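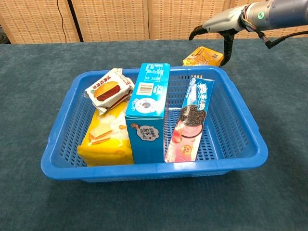

Figura 1. Productos de aperitivo envasados, en una cesta de plástico azul.

Tema 6. El envase como soporte de información

6.1 Funciones del envase

En el tema anterior vimos el envase desde el punto de vista de la conservación: barrera al oxígeno, a la humedad y a la luz. En este nos ocupamos de lo que el envase comunica. Conviene separar tres niveles, que en la práctica se solapan.

Envase primario: está en contacto directo con el alimento (film, bolsa, tarrina).
Envase secundario: agrupa una o varias unidades y suele ser el que se ve en el lineal.
Envase terciario: caja de transporte y palé. El consumidor no lo ve casi nunca.

La información obligatoria debe estar disponible para quien compra. Si el envase secundario se retira en la tienda y las unidades se venden sueltas, hay que revisar qué datos lleva cada una. Es un error frecuente en los trabajos de curso.

6.2 Denominación e imagen

La denominación del alimento dice qué es el producto. La marca comercial no la sustituye. Tampoco la sustituye el dibujo, aunque en la compra rápida sea lo primero que se mira. En la figura 1 hay un envoltorio pequeño con una hamburguesa impresa y caracteres chinos en rojo: quien no lea chino se guiará por la ilustración.

La ilustración no debe inducir a error sobre la naturaleza, la composición o la cantidad. Un dibujo de fruta en un producto que solo lleva aroma es el caso clásico. Para productos importados hay que comprobar además que los datos obligatorios figuran en una lengua fácil de entender en el país de venta - normalmente mediante etiqueta adhesiva, que no puede tapar la fecha ni el lote.

6.3 Lista de ingredientes

Se ordenan de mayor a menor peso en el momento de la fabricación. Los alérgenos se destacan con una tipografía distinta del resto (negrita, mayúsculas o color de fondo). Los ingredientes compuestos se desglosan, salvo las excepciones que tenéis en el anexo.

6.4 Caso práctico: galletas Isomwood

La empresa Clidametti quiere vender las galletas Isomwood en bolsas de 155 g y en una caja familiar de 600 g. La bolsa lleva una foto de avellanas enteras; la receta contiene pasta de avellana y aroma. Leed la ficha técnica del anexo y contestad:

a) Redactad la denominación del alimento.
b) Indicad si hay que declarar el porcentaje de avellana y dónde.
c) Proponed una alternativa a la foto y justificadla en cinco líneas como máximo.

La entrega es por parejas, en diciembre, antes de las 14:00 del día que figura en el aula virtual. Las dudas sobre el caso, a Napaporn Chareonsuk; las de la práctica de laboratorio, a Yurii Lysenko.

Para el tema 7, traed leído el capítulo de Marchuk sobre vida útil - los apartados de cálculo se pueden saltar.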